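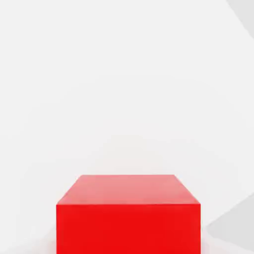 June 4, 2025

Up too early again. Coffee, toast, no butter left because I forgot it yesterday and the day before. Writing this fast, bus in a bit.

So the choir thing. We got the slot at Keskinen after all, the small hall with the bad radiator and the nice piano. Valtteri Ruotsalainen called last night while I was doing dishes and I had to dry one hand on my pants to answer. He wants the Saturday before midsummer. I said yes before asking anyone, which I will pay for at rehearsal. Sointu already texted me a single question mark.

Rehearsal last night was rough. Altos flat all through the second piece, and I say that as an alto. We keep breathing in the middle of the long line and then everybody comes back in at diffrent times, like people getting out of a pool. Sointu made us whisper it, then hum it, then sing it sitting on the floor. Floor was best. Can't do the concert on the floor.

Only 21 of us showed up. Two new tenors though!! One can read music. The other one is loud, we'll take it.

Money. The hall is 500 for the evening, more than I wanted, and the tuner is extra. Tickets go through Staditix like in December, even though their page made my aunt cry last time. She bought two for the wrong night and then couldn't find where to undo it. Must write the instructions out for her. Must also write the program text, due Friday, have one sentence and I hate it.

Posters – not started. Kerer print shop closes at four now for the summer, so it has to be a lunch break thing. Last year's had the date so small that people asked us about it while standing in front of the poster. Big date this time. Big date, name of the choir, the hall, done. Sointu wants a poem on it. No poem.

Skipped out at lunch today to go by Stestora for black folders and they had blue, green and something they call sand. Bought nothing. Bought a bun. Sat by the water and went over my part with the bun in one hand and a gull far too interested in me. I think the trick in the long line is to breathe early, before the word and not after it, when you still have plenty. Tried it under my breath a few times and got to the end fine. Then tried it properly out loud and a man on the next bench moved his bag.

Evening now, picking this up again, missed writing the rest on the bus becuase I got talking to the neighbor from upstairs. Her knee is better. She might come to the concert if there are chairs with backs. Ask Valtteri re chairs.

Throat a bit scratchy. Tea with too much honey, window shut. I keep thinking about asking for the solo in the last song and then I think about my voice going on the high bit like it did at the Christmas party, and I don't ask. Sointu would say just sing it for me once, in the kitchen, who cares. Maybe Sunday. She's coming for soup anyway.

To do: butter. Folders, try the other place. Ask about chairs. Call mom back, she rang during rehearsal and left a very long message about the rhubarb.

Bed.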